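Rilumbridge reuse group to refurbish desk organisers for home offices

March 2010

RILUMBRIDGE - Household reuse organisation Brollow will collect, repair and re-home used desk organisers under a new program that starts this month and runs until the end of August.

The Desk and Drawer Program accepts wooden desktop organisers, letter trays, pen boxes and small drawer units, along with the everyday items usually kept in them, such as scissors, rulers, staplers and hole punches. Refurbished pieces will go to students, people setting up a home office and residents moving into smaller homes.

Brollow handled 3,207 donated household items last year. Of those, 1,496 were classed as desk and stationery goods, more than any other category. Many were sound pieces with minor faults such as a sticking drawer or worn edges.

"We get a lot of good timber organisers that people have stopped using because the drawer jams or the finish has gone dull," said Karlijn Geerts, program manager at Brollow. "Most of them need an hour of work. Some only need emptying and a wipe."

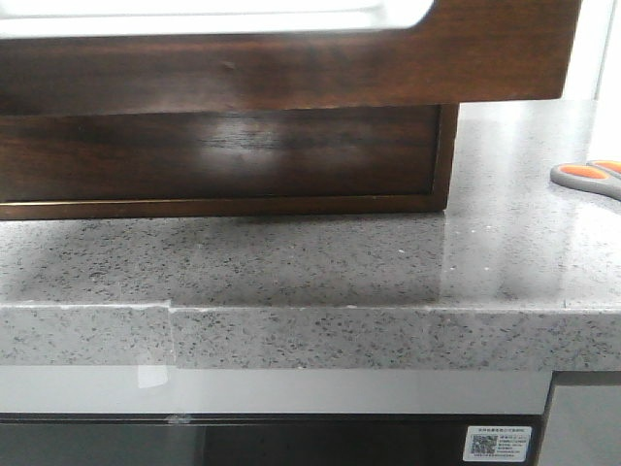

A dark-brown wooden case and a pair of scissors on a speckled stone countertop.

Donated pieces are emptied, vacuumed and wiped with a barely damp cloth before anything else is done. Drawers are taken out and the runners checked for splinters and old glue. Where a drawer sticks, the runners are rubbed with plain candle wax. Sanding is a last resort, particularly on veneered pieces, where it is easy to go through to the material underneath.

Workshop lead Cleiton Quintana said the group does not try to make old organisers look new.

"A bit of wear on the veneer at the edges is normal and we leave it alone if it's stable," he said. "If it's lifting, we glue it and clamp it overnight. We don't paint anything and we don't change the handles. If it has a notch cut in the drawer front for your finger, it keeps the notch."
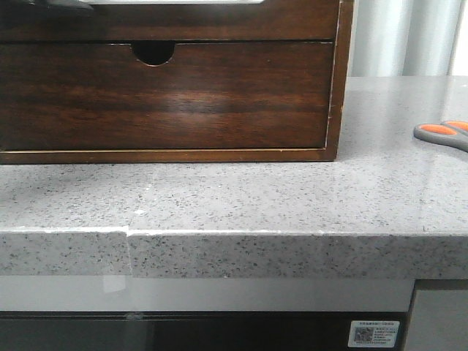
Each finished piece is given a tag showing its outside measurements, the inside depth of each drawer and any repairs made. Geerts said the inside depth was added after people who had taken organisers in earlier years found their notepads or envelopes would not lie flat.

Pieces that cannot be repaired are taken apart. Usable timber is kept for drawer bottoms and dividers, and the remainder goes to the council's wood recycling bay.

The program is supported by office supplier Clerkix, which is providing drawer liners, felt pads and replacement dividers, and by furniture restorer Van Loon, which has made bench space available for gluing and clamping. Van Loon will also look at donated pieces with damaged joints.

"The joints are what we would like to see early," said Griet Van Beek of Van Loon. "A loose corner is a small job. Once the box has been racked out of square the drawer won't run, and then it becomes a big one."

Brollow aims to place 200 refurbished organisers by the end of August. The program will operate from the Brollow workroom in Rilumbridge, with 18 local drop-off points at libraries, schools and neighbourhood centres.
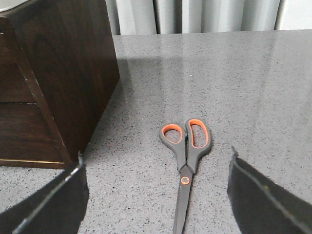
Scissors and other cutting tools are welcome but should be handed over separately, closed and wrapped in paper or cardboard, with the blades covered. They should not be left inside a drawer. Staff will clean the blades, check the pivot screw and test the cut on paper and light fabric. Scissors with cracked handles will not be passed on.

Other items that cannot be accepted are metal filing cabinets, full-sized desks, electrical goods, opened ink bottles and anything with active borer or mould. Donors are asked to check drawers for personal papers, keys and memory sticks before dropping off. Any personal papers that are found will be held for one month and then shredded.

Residents who would like an organiser can register with Tülin Dursun at the Brollow front desk. There is no charge for students or concession card holders. Others are asked for a small donation toward materials.

Registered households will be asked to give the width and depth of the surface where the organiser will sit. Felt pads will be fitted on request for pieces going onto stone, glass or polished timber.

Donations can be made at any drop-off point during its normal opening hours. A list of locations is available from the workroom.

Media contact:
Lotte Vermeulen
Communications, Brollow
Rilumbridge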